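PRESS RELEASE
Sat 22 June

Two-armed robot built in a shared workshop goes on show at Brumatano

Members of the Brumatano shared workshop are delighted to invite neighbours, families and anyone who has ever wondered what goes on behind our roller door to come and meet Plondeck, a two-armed robot bench that has been taking shape here since February. 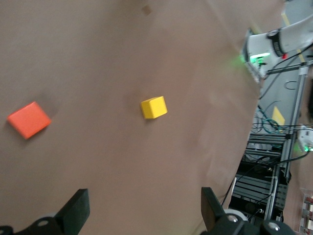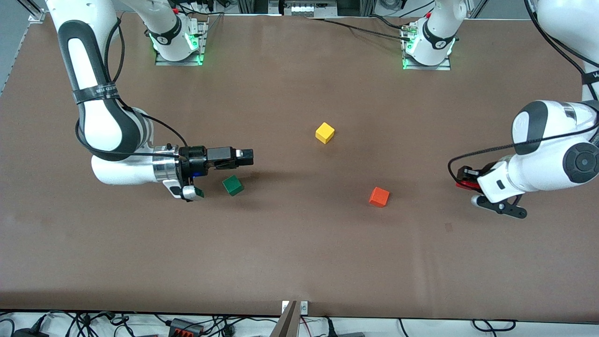 Plondeck at work on the bench, with the yellow block on the table in both views.

Irnari Workshop News, Issue 4

The project began with Ehsan Awan, who joined us to mend a garden gate and somehow ended up leading the largest build we have ever taken on. He wanted a bench where two arms could share one table and be taught simple jobs by people with no background in the subject, and he wanted the whole thing to be put together by members in the evenings, with the kettle on.

"I'd been tinkering at home for a long while, but there's only so much you can do in a spare room before the family starts to object," said Ehsan. "Having other hands made all the difference — and other people's spanners, I must admit. We start everyone off with coloured blocks, as you can tell straight away when an arm is heading for the wrong one."

Members have put in 240 hours so far, a good many of them spent on cabling, and the control program, which we call Rind, has been rewritten more than once along the way. A grant of £1000 from the Irnari neighbourhood fund paid for the metal framing and the table, and a further £500 was raised at our spring repair day, for which we can't thank everybody enough.

The next stage is sorting blocks by colour with both arms moving at once, and after that we would dearly love to try small parcels. Visitors are welcome at any open evening, and children may come along with an adult. Please ask for Ehsan at the front desk, and do leave yourself plenty of time — he likes to talk about it.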